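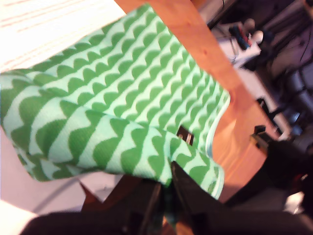

Rows of half-moon shapes printed in dark green on pale green cloth.

How Patterns Get Onto Cloth

Look at your shirt, your curtains or your pillowcase. If there is a pattern on it, the same shapes probably come back again and again. A shape or group of shapes that comes back like this is called a repeat.

There are two main ways to put a pattern on cloth. One is to weave it in, using threads of different colors. The other is to print it on top after the cloth is made.

The oldest kind of printing uses a block. The printer carves a shape into a piece of wood, spreads dye on it and presses it down on the cloth. Then the block is lifted, moved over and pressed again. Muammer Tekin prints tablecloths this way at the Çetinkaya workshop. One of his tablecloths takes 232 presses, and each one has to line up with the one before it.
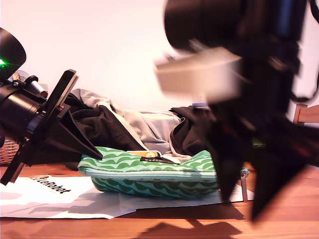 Printing with a screen

A screen is a very fine mesh stretched over a frame. Parts of the mesh are blocked so that no color can get through. The printer lays the screen on the cloth and pulls color across it with a rubber blade. Color goes through the open parts only.

Each color needs its own screen. A light green background with dark green shapes can be made with 2 screens, or with one if the cloth is dyed light green first. A flower print with many colors may need 20.
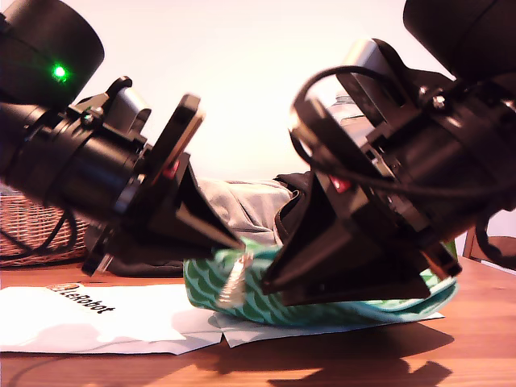
Green and white patterned cloth on a table.

Big factories bend the screen into a tube. The tube rolls along while the cloth moves under it, and every full turn prints one repeat — so the distance around the tube sets how tall the repeat can be.

Hiding the joins

A good repeat has no gaps where one copy meets the next. Cauã Evangelista draws patterns for children's clothes. He cuts his drawing in half, swaps the two halves and fills in the empty space in the middle.
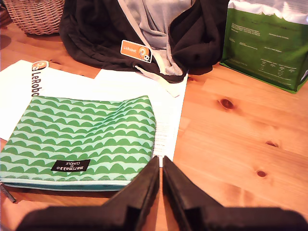
Small repeats suit small things. If a repeat is 35 inches tall, a little bag will only show a piece of it. On a curtain you would see the whole thing more than once.

Try it yourself: cut a shape from a potato with an adult's help, dip it in fabric paint and print a row on an old T-shirt. Start the next row half a step over.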